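How Does a Robot Learn to Pick Up a Cup?

By Ruth Paucar, for the Plukimstead young readers' page

Have you ever reached for your mug at breakfast while you were still half asleep? Your eyes found it, your arm went out, your fingers closed, and up it came, and you probably spent the whole time thinking about toast. It feels like one easy thing, but your brain was doing a whole pile of little jobs, one after another and sometimes all at once.

A robot has to do those little jobs too, and somebody has to write the instructions for every one of them. Those instructions are called software. The metal and plastic parts are the robot's body, and the software is a bit like its thoughts (though it doesn't daydream about toast, poor thing).

Practising in a pretend world

When people write new software for a robot arm, they often try it first inside a computer. They build a pretend arm, a pretend table and a pretend cup, a lot like the places you walk around in a video game. This pretend world is called a simulation.

My friend Wajid Swati writes software of this kind, and his program is called Zevine. On one long day in February he let Zevine try to pick up a pretend cup 1569 times. It managed 1506 of them. The other tries were bumps, slips and one very silly spin, and he didn't have to sweep up a single broken piece!

A simulation has rules built into it, so that pretend things fall down and pretend cups tip over when they're pushed. The people who make it also choose the colours and surfaces. A busy pattern is a good test, because the software has to sort out which shapes belong to the cup and which ones are only decoration.

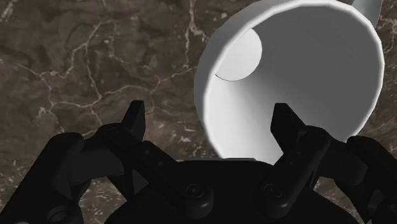 Finding the cup

The robot's hand is called a gripper, and the black one in our picture has two fingers. Before those fingers can do anything useful, the software needs to know where the cup is. Working that out is called perception, which is a grown-up word for noticing things and making sense of them.

A computer sees a picture as a great big grid of tiny coloured squares. It doesn't know that a patch of white squares is a cup until the software helps it decide. You and I can spot the white cup against the brown marble straight away, even though it's tilted so we're looking right into its mouth and only a little bit of the handle is peeking out at the top. For a computer, a cup seen from that side can be quite a puzzle, because the shape is so different from a cup standing up straight. Wajid gave Zevine 508 pictures of cups to study, turned every which way.

Making a plan

Next comes planning. The software thinks up a path for the arm and checks it for trouble. Will a finger bang into the rim? Is there enough room between the fingers? One way to hold a cup is to put one finger inside it and one outside, and then squeeze the wall between them. Zevine usually thinks of 3 different paths and picks the one with the fewest bumps in it.

Moving, and checking, and moving again

The last part is called control. The software tells the motors how far to turn, then checks where the arm has got to, then gives them a little nudge if it's off course — and it does this over and over, very quickly.

Try it yourself

Put a plastic cup on the table and ask a grown-up or a friend to be your robot. They close their eyes, and you are the software, so they can only do what you say. "Left a bit. Stop. Down. Open your fingers. Close them." Then tip the cup on its side and have another go.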